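Progress Report to the Breathnach Fund
Sevdale Court Support Project
January 21, 2022

Summary

The project helps people who have been charged with minor offenses and are waiting on a bail or sentencing date at the Sevdale courthouse. Most are parents, and most do not have a private attorney. Since the last report in May, our desk has taken 59 new cases, and 15 of those are still open. The other cases have been closed, meaning the person has been sentenced or discharged, or has asked us to stop.

We are on schedule with two of the three pieces of work in the grant agreement. The third, the printed guide for families, is late. The details are below.

Court dates and reminders

Missed hearings remain the main reason our clients end up in custody. A missed date on a small charge can lead to a bench warrant, and the person may then spend several nights in the county jail before a judge sees the file. Often the date was changed and the notice went to an old address.

We now check the court calendar every morning and again after lunch. When a date moves, the desk calls the client, then sends a text message with the new time and courtroom number. The messages go out through Plotus, the scheduling software we bought with the first grant payment.

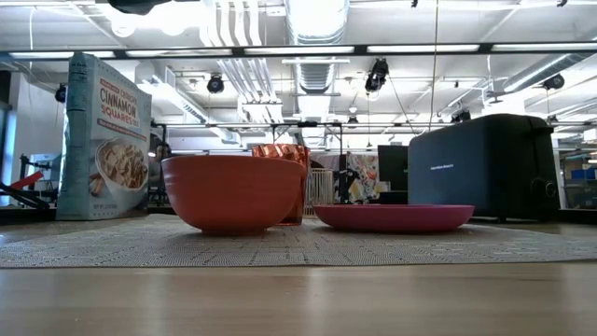

The software has done what we needed, with one problem. It does not pick up cases that are moved between courtrooms on the same day, and we have to catch those by hand. The vendor knows about this and has not given us a date for a fix. Until then, one staff member stays at the courthouse until the last case on the list is called.

Child care during custody

The grant agreement asked us to look at what happens to young children when a parent is remanded without warning. We found that the court has no set procedure. The bailiff may allow a phone call, and may not. We have written a one-page form that names a person who can pick up the children and lists school and medical details. Clients fill it out before their hearing and leave a copy with the desk.

The public defender's office has agreed to hand out the form with its intake papers. The clerk's office has not yet agreed to keep copies at the counter — we expect to meet with them again next month.
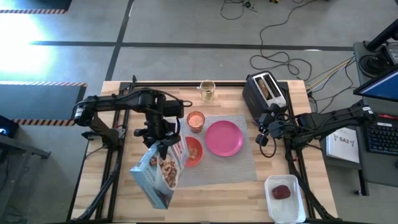 Does the form give the named person legal custody of the child?

It gives permission for pickup and short-term care only, and anything longer has to go through family court. We have put this in bold type at the top of the page, as several clients misread the first version.

Spending

Spending is within the approved budget. We moved $965 from travel to printing after the courthouse cut its in-person hours in the fall. The change was approved by your office by email. No other lines were changed, and a full ledger is attached.

Delays

The printed guide was due at the end of the year. Tredico, the print shop we hired, returned the proofs with errors in the Spanish text, and we chose to have the whole guide checked again by a court interpreter. That review is finished. We are waiting on corrected proofs.
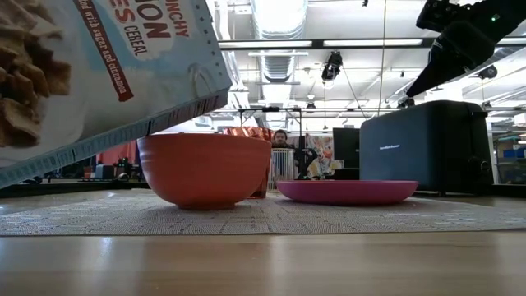

Plans for the next period

We will finish the guide and deliver copies to the courthouse, the jail visiting room and the public library. We will also start keeping a record of how long clients wait between conviction and sentencing. Deferred sentencing has become more common, and a client who is held during that time can lose a job or an apartment before the sentence is known.

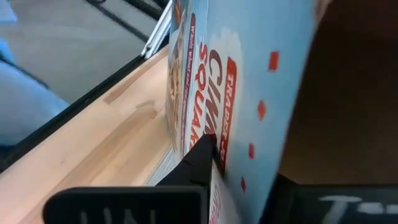
The record will be kept by case number, without names. We have asked the court administrator whether the same information can be pulled from the court's own system, which would save the desk a good deal of typing. If the answer is no, we will use a paper log and enter it at the end of each week.

One staffing matter should be noted. The desk has 2 paid positions, and one of them is funded only through May. We would like to discuss an extension before then, and can send a separate request with figures if that is easier for your office.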